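Dish rack for a really narrow counter?

skallgate_sue
Original poster

Hi all, we moved into a rental in January and the kitchen is tiny. The strip of counter beside the sink is 7 inches deep and that's it. No dishwasher. I've been drying everything on a towel and I'm so tired of the soggy towel (my husband uses it to dry his hands too, so it never gets a break). I looked at the two-tier ones that go over the sink but they block the window, and that window is the only nice thing in there. Does anybody have one of those long skinny racks and do you like it?

potsandpans38
Reply

We had an over-the-sink one from Brenodon for years and I loved it, but yeah, it does eat your light. Have you thought about a wall rack? Ours was $38 and took 20 minutes to put up.

skallgate_sue
Original poster

Can't drill, the lease is really strict about it. I wish!

marinho_e
Reply

Long skinny rack owner checking in. I went through three racks before this one and I have opinions, so get comfortable – the wire basket kind rusted at the welds, the bamboo one went black at the feet, and the folding one folded when I didn't want it to. 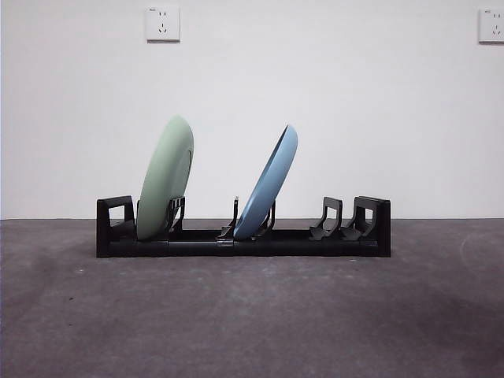
Slots are what you want to look at when you shop, way more than the overall length. A lot of the narrow racks have dividers that are fine for flat dinner plates and hopeless for anything with a bit of depth to it. With a low black one like this you get upright prongs between two end pieces, and the plates lean instead of standing straight. See how the blue plate tips over a lot more than the green one? Mine do that every night and it used to drive me nuts, but I've stopped caring. I skip a slot between the deeper plates so air gets in there. Bowls are another story, I still put those upside down on a mat.

Eduardo

tinkerbelle_k
Reply

Gonna disagree with Eduardo a little. I had a skinny one and the leaning was a dealbreaker for me. When plates lean that much the rims end up touching once the rack is full, and you get a wet line where they meet. I went back to a regular square rack and just put it away in the cabinet after supper. Takes me no time at all.

marinho_e
Reply

That's fair if you fill it! There are two of us and we wash as we go, so mine never gets full. With a family of five I'd probably be on your side.

potsandpans38
Reply

What about silverware though? I don't see anywhere for forks on that thing.

marinho_e
Reply

I use a jar. An old pickle jar with a folded paper towel in the bottom, change the towel when it gets gross.

skallgate_sue
Original poster

Thank you, this helps a lot! There are only two of us here as well so I think I'm going skinny. I measured again and I have 19 inches going sideways before I hit the stove. Now I need to find one that fits and something to catch the drips, any tray ideas? A boot tray is too wide, I already tried.

tinkerbelle_k
Reply

Cheap baking sheet with one end propped on a cork so it runs into the sink. Ugly but it works.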